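Janance TravelSafe 5 tablet sleeve: review

The Janance TravelSafe 5 is a padded sleeve for tablets that spend a lot of time in checked or gate-checked bags. I bought mine after a connecting flight out of Drakedville where larger electronics had to go in the hold. It has been through 8 flights since, all with the same 11-inch tablet inside.

Construction is a hard outer shell over closed-cell foam, with a fleece lining. The zipper runs along three sides and has two pulls that meet at a lock loop. The loop accepts a small luggage lock but not the thicker Lodard cable lock, whose shackle is too wide by a hair. Empty weight on my kitchen scale is 600 grams, which is heavy for a sleeve. The Van Acker model I used before weighed much less and had no shell at all. 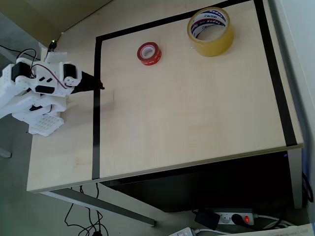

Screening is where the design pays off. The sleeve opens flat, so the tablet can be inspected and powered on without removing it from the corner straps. Officers asked me to switch it on twice. Charge it before you leave home, as the side port is covered when the straps are fastened.

The straps are the weak point. They stretch, and by May the lower left one no longer held the corner firmly. Janance sent a replacement set after an email exchange with Boris Šindelář in support, and fitting it took 45 minutes with a small screwdriver. The instructions show the screws in the wrong order.

Water resistance is limited to the shell. The zipper is not sealed.

Pros: stiff shell, flat opening, lock loop.
Cons: weight, strap wear, blocked charging port.

Rating: 3.5 out of 5. I would buy it again for checked bags. For carry-on use the Van Acker is enough.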